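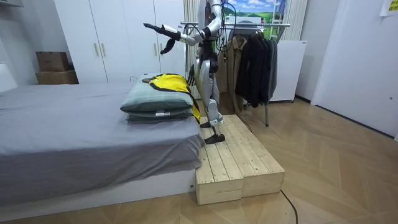
How does a robot learn to pick up your clothes?

Posted 1/8/25 by Rocío Pastor, Gresteo Science Pages for Kids

Quick one today, lots to get through.

The robot is standing on a wooden platform next to a bed. One arm is stretched out over the bed. Something yellow with black trim is lying on the pillows. For you, easy. Grab it, done. For a robot — really hard!

Why are clothes so hard?

Think about a cup. A cup is always cup shaped. You can turn it upside down and it still has the same sides and the same bottom.

Now think about a T-shirt. Flat on the floor, it's one shape. Thrown on a chair, another shape. Balled up under your bed, a lump. Same shirt every time! Your brain knows that. A robot has to learn it.

And then the grabbing. Grab too high, you get air. Grab too low, you get the shirt and the pillow too.

So how do you teach it?

The Manzano project uses a method called learning from demonstration. Big words. Means "watch me, then you try."

Step 1. A person shows the robot. They steer its arms and hands, and the robot moves the way they move. The computer saves everything. Where the hand was, when the fingers closed, all of it.

Step 2. Do it again. And again. They did it 400 times. Shirt on the left, shirt on the right, shirt in a heap. Yes, it gets boring. Teodoro Lorente did most of the steering and he says his shoulders were sore until the weekend.

Step 3. The computer looks for patterns. When the shirt looked like a heap, what did the hand do? When it hung over an edge, what then? Nobody types in the answers. The computer makes a guess, checks it against what the person did, fixes the guess a little, and goes round again.

Step 4. The robot tries alone. Hands off the controls.

What is a fair test?

Say your teacher gives you a spelling test with the exact words you practiced. You might get them all. Does that mean you can spell? Maybe you only memorized the list.

Same with robots. So the team used shirts and bedding the robot had never met. They also wrote down the rules before they started. A try counts only if the shirt comes up off the bed and the robot holds on to it for 3 seconds. Drop it early, no point. Pick up the pillow as well, no point. No changing the rules half way thruogh!

The result

The robot got 400 tries on its own. It did it right in 356 of them.

That leaves 44 misses, and the team looked at every one. Mostly the fingers closed too soon. Some were shirts almost the same color as the sheet, which are tricky to see. Then a few where they still don't know what went wrong. Scientists are allowed to say "we dont know yet."

Does it work in every bedroom?

Can't say. They tested in 2 rooms. Your room has different stuff in it, different light, maybe a cat. More rooms planned for December, and socks. Socks are worse, says Teodoro. So small.

Try it yourself

You need a friend, a T-shirt and a pair of oven mitts.

Put on the mitts. Close your eyes. Your friend drops the shirt on a bed and tells you where to move your hand. Left, down, stop, close. Ten tries, write down each one, even the bad ones.

Then swap. Who got more? What went wrong on the misses?

Words to know

Demonstration: showing how something is done.
Pattern: something that happens the same way again and again.
Data: all the things you wrote down or saved.

Next time: how robots keep their balance on two legs.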